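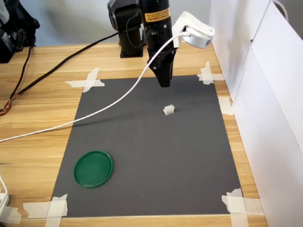
What's in the Wavard list?

Small household odds and ends, the sort of stuff that piles up in a kitchen drawer: lids, blocks, caps, clips. There are 117 objects so far and 3,738 rows of notes on them.

I started it because I kept losing track of which lid went with which jar, and then I got carried away (sorry, family!). Each row has a name, a color, a rough shape and where I keep the thing. Lids are filed by color first, so green plastic ones sit together.

Version 2 fixes the spelling of "translucent", which I'd managed to get wrong 300 times. Corrections are welcome, just write to me.

Frida Bech
Mar 19, 2018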